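Tarna Forum > Manipulation > Perception > Door pose estimation

Door plane jumps when the wrist camera gets close
Posted by Etornam Bawa, March

I fit a plane to wrist depth, then servo to a pregrasp for the washer door. Past a certain range the normal swings by up to 11 degrees between updates and the planner rejects the goal. Filter window is 4. Raising it only adds lag.
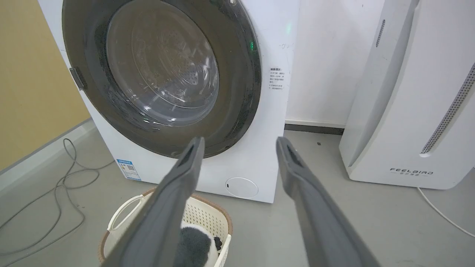 Plane fitting runs on every valid point inside the detector box, with no class mask. RANSAC threshold is 2 mm. I suspect the door window, given the tinted glass with bright streaks across it and the perforated drum visible through it. The dark rim around it looks like the only part of the door worth fitting.

Fiifi Abubakari
Mask the glass. Fit an ellipse to the rim in the color image, keep depth only in that ring, and take the normal from the flat front panel outside it. Mask your own fingers too, using forward kinematics. Freeze the estimate for the last 33 mm and finish open loop.

Iestyn Vaughan
Update your driver first. Fixed mine.

Contact | © Tarna Forum | Back to top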